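3. Sorting Small Ornaments into Divided Boxes

3.1 Materials and setting

The second part of the study concerned the storage of very small personal items: rings, ear studs, single beads, thread ends and short lengths of chain. These are the objects that household surveys usually record under "other," and they are also the objects that people in our first round of interviews most often reported losing. In the Urutdale households, small ornaments were kept in saucers, matchboxes, coat pockets and the corners of drawers. Only a few homes had a container with fixed places for them.

We chose a clear, gray-tinted plastic box with a hinged lid and inside dividers as the main container for this part. Boxes of this general type are sold in hobby shops and hardware stores and are cheap enough that most households could own one. The tint was not a factor in the choice. What mattered was that the contents could be checked with the lid closed, and that the lid stayed attached to the box. In the pilot work, loose lids were put down on top of other items and became part of the clutter they were meant to reduce.

All sorting was done on a plain white table with a light wood-colored edge. A white surface was preferred because dark beads and pale metal can both be found on it fairly easily, although very pale items still give trouble. The table was otherwise kept clear during a trial. Earlier work at Virkau had used a patterned cloth, and the notes from that work mention items being missed at the end of a session. We did not want the search for an item to be mixed up with the act of putting it away.

Each trial started from one of several layouts. In the simplest, a single item lay on the table at some distance from the open box, so that it could not be pushed or swept in. Figure 1 shows the box open, its lid laid flat behind it, and one small thin ring on its own to the right.
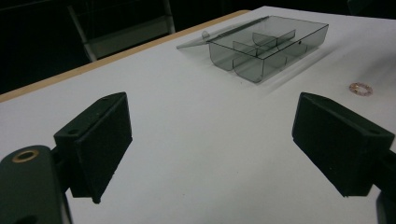

3.2 Procedure

Participants were asked to put each item away "where you would look for it later." No compartment was assigned in advance. We wanted to know which compartment people chose when all of them were free, and whether they kept to that choice over the following rounds. A round ended when the person said they were finished. The box was then closed and set aside, and after a break the person was asked to say where each item was before opening the lid.

Participants could turn or move the box before they began. Many did. The usual adjustment was to bring one corner closer to the dominant hand, which left the long divider at a slant to the table edge. We recorded the angle only as "square" or "slanted," as finer measurement was not needed for the questions asked here. The position of the lid was recorded as "flat," "standing" or "held." A standing lid takes up less of the table, but it can fall forward if the box is bumped, and several people kept a hand near it for this reason.

The item set was put together from three sources: ornaments lent by the households, loose beads bought for the study, and plain bands used as a comparison. Rings made of threaded beads were treated as a separate class. They behave differently from solid rings. A solid ring keeps its outline when it is picked up, while a beaded one may sag or fold on its thread and land in a different shape from the one it had before. They also tend to catch on the top of a divider when dropped from directly above it.

A total of 1288 placements were recorded across all rounds. Of these, 13 were left out because the item was put down outside the box and the person did not wish to continue. The remaining placements were coded by compartment, by class of item, and by whether the person later named the right compartment.

3.3 Choice of compartment

When the box was empty, the first item most often went into a corner compartment near the front. This was true of both solid and beaded rings. Few people started in the middle, even when the middle was closer to the hand.
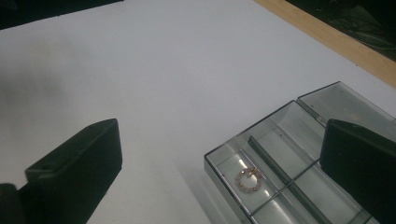 People gave similar accounts of the habit when asked. A corner has two outer walls, and an item placed there is less likely to be confused with its neighbors as the box fills up. Some also said that a front corner is the first place they see when the lid goes up. Whatever the reason, the first choice had a strong effect on the rest. Once a beaded ring had been given a corner, later beaded items were usually placed with it or directly next to it, and solid items were moved away — sometimes after having been put down there first.

Recall was better for items stored alone than for items stored in groups. The gap was small when a compartment held two items and clear when it held 6. Beyond that number, people tended to describe the compartment by a general name ("the shiny ones," "the broken ones") and could no longer list what was in it.

We had expected the clear walls to help with recall, following the argument made in the Fasa report on kitchen drawers. We did not find this. The walls helped people check a guess, but the guess itself was no better than with the opaque box used in the pilot. Light reflected from the inner floor of a clear box may be part of the problem, as small bright items can be lost against it. A sheet of dark felt under the dividers would be simple to test and is planned for the next round.

Figure 1. Divided storage box and ring on the sorting table (first picture), and a beaded ring in a corner compartment (second picture).

Related items
Drawer liners and the loss of small objects: notes from Virkau
The Bíró button collection: sorting by size or by color?
Where the keys go: hallway storage in Urutdale homes
Fasa kitchen drawer report, short version

Contact the editors | Copyright remains with the authors | Back to top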